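3.2 Fabric weight and shrinkage in flat bed sheets

Shrinkage after laundering is the most common reason for fit complaints in bed linen, and it is usually reported for small cut swatches. Swatch values tend to overstate the change in a full-size sheet, where hems and selvages hold the cloth back. The present section deals with finished sheets only. A light-colored sheet on a large bed is shown in Figure 4.

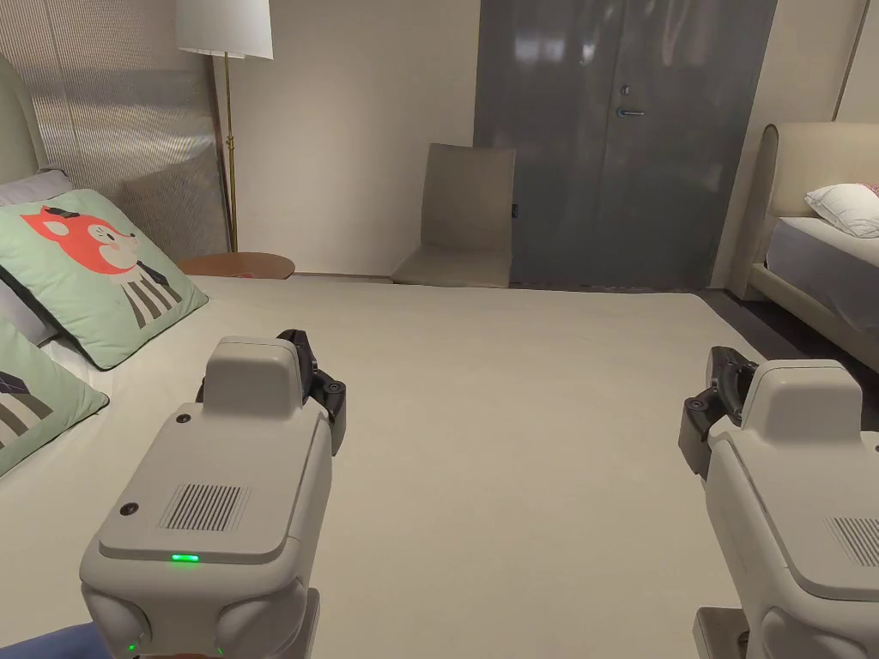 Figure 4. Large bed with a cream-white sheet.

3.3 Materials and washing procedure

Sheets were bought from two mills, Brimorau and Planov, in plain weave and sateen. All were cotton and had a pre-shrunk finish according to the packaging. The full set came to 543 sheets, of which 240 were plain weave. Each sheet was conditioned flat overnight, then marked with thread at the corners and at the midpoint of each side. Ink marks were tried first but faded too quickly to be read after repeated washing.

Washing followed the Tanui schedule described in Section 2, with 50 cycles per sheet. Drying was done on a line indoors. Tumble drying was left out because drum temperature could not be held steady across machines — a limit that also applies to the earlier work by Lukumay. Lengthwise and crosswise distances were read after the first cycle, after the fifth, and at the end of the schedule. This gave 3118 usable readings once torn or badly marked sheets had been removed.

3.4 Results by weave

Most of the lengthwise change took place in the first five cycles in both weaves. Plain weave shrank more along the warp than sateen did, and the gap stayed open until the end of the schedule. Crosswise change was small, and in some of the Planov sateen it reversed slightly between the fifth and last readings. We take this to be relaxation of the weft under the weight of the wet cloth on the line.

Hem construction had a larger effect than expected. Sheets with a double-turned hem kept their width at the ends but pulled in at the middle, which leaves a shallow curve along each side. The Drulley model treats the sheet as a uniform panel and does not predict this curve. A correction term for hem stiffness is given in Section 4.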